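Pevilow two-arm manipulation software
Progress report to the Bright fund, second reporting period
Prepared by the Zusholm software group, 8 May 2026

Status

The work is on schedule for four of the five tasks in the agreement. Task 4 (recovery after a failed grasp) is behind and is covered under its own heading. No change to the total budget is requested.

Since the last report in February we have replaced the planner, moved both arms onto one shared clock and rebuilt the episode store. The old planner treated each arm as a separate robot and kept them apart with a fixed wall down the middle of the table. It was safe, but it ruled out most of the jobs we proposed to you. The wall is now gone.

Task 1 – Shared planning for two arms

The new planner, Prirna, plans for both arms together and checks each candidate motion against the other arm's full path. When it can't find a joint plan within 2000 milliseconds it falls back to moving one arm and holding the other. The fallback is slow but has been reliable. We log every use of it so we can see which layouts cause trouble.

Cables took longer than planned. They were not in the collision model at first, and the planner would pick wrist rotations that wound them up. We now model each cable as a padded volume that moves with the forearm, and we charge a cost for wrist rotation away from neutral. The padding is generous and makes some reachable spots near the base unreachable. We intend to trim it next period.

Task 2 – Drawers and small objects

The test layout for this task uses a wire rack and a small drawer cabinet at the back of the table, with small items placed near the front edge. It forces one arm to work at the back while the other stays low over the front, and it is the layout that exposed most of the faults in the old planner. The contact controller now runs on either arm, with the same settings file for both.

The cabinet is not fixed down. Pushing on a lower corner can turn it, so the drawer model has to be updated during contact. We do this by re-fitting the front face of the cabinet each time the gripper stops moving. Re-fitting while the arm is in motion gave poor results, as the gripper hides too much of the face.
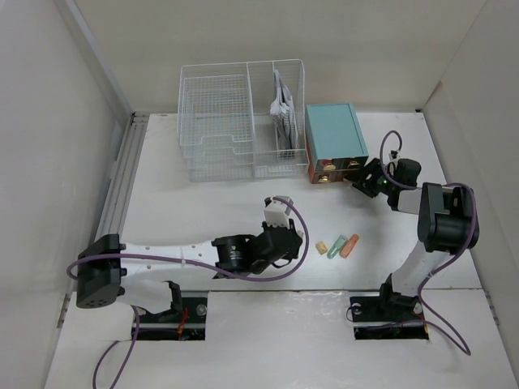

Task 3 – Perception

The segmentation model was retrained on 3971 labelled stills, of which 2040 were new this period. Most of the new labels went to thin wire, cloth and glossy white surfaces. Results by type:

Small solid items: good. Position error is now well inside what the gripper can absorb.

Drawer fronts and knobs: good when the front is clear, fair when an arm is over it.

Wire mesh: fair. The model finds the outline of a rack but still loses shelf levels, and the depth data behind the mesh is noisy. For now the planner treats any rack as a solid box with an opening marked by hand.

Cloth: poor. We can say that a cloth is present and give a rough extent. We can't yet give a grasp point we would trust, and no cloth task is scheduled until we can.

Task 4 – Recovery after a failed grasp

This task is behind. The detector that decides whether a grasp has failed is finished and in daily use. What is missing is the choice of what to do next. Our first version retried the same grasp with a small offset, and in the logged runs this often pushed the item further away. The second version asks the planner for a fresh approach direction and will be tested on the small items before anything else.

We logged 31 failures where neither version had a sensible option, mostly items resting against something else. These have been set aside as a fixed test set.

Task 5 – Tooling

The episode store now keeps joint data, video and planner decisions on one timeline. An operator can open a run, scrub to the moment a plan was rejected and see which pair of links caused it. Before this, the same check meant lining up three log files by hand. Old episodes have been converted, apart from a small batch with clock errors that we don't plan to repair.

Spending

Labour is on plan. Labelling went over its line, and the difference was met from travel, as the agreement allows.

Next period

– Trim the cable padding and repeat the planner tests
– Replace the hand-marked rack opening with a detected one
– Finish the second version of recovery and run it on the fixed test set
– Release the episode viewer to the other Pevilow partners

We ask for your agreement to move the Task 4 milestone to the end of the next period.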